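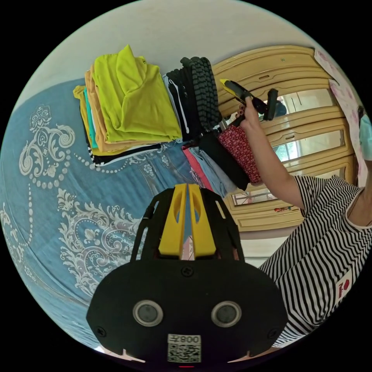

Folded and stacked on the blue bedspread, lime green on top.

Hi, I'm Mechthild Hauser, and I run Stendberg, a small laundry and mending shop on the ground floor of a brick building from 1878. The building used to be a seed store, and we still find the odd bean behind the shelves when we move them!

I started out taking in hems at my kitchen table, mostly for neighbors (and one very patient church choir). When the seed store came up for rent I took it the same week, painted the front door yellow and then worried for a month. That was a cold November. There are 5 of us now. Sreekumar Alva does zippers and anything with a lining, Remo Aigner drives the van, and I still do the hems myself because I like them.

We wash, dry, fold and mend. Shirts, jeans, school clothes, bedding, the sweater your aunt knitted that you're scared to put in the machine – bring it all in. We have 44 regular households on the weekly round and there's room for a few more on the Kandham side of town. Last year we sewed on 2175 buttons, and yes, I keep a tally on the wall by the kettle.

If you'd like to meet us, stop by before 6 p.m. The bell sticks a little, so give the door a good push and come on in.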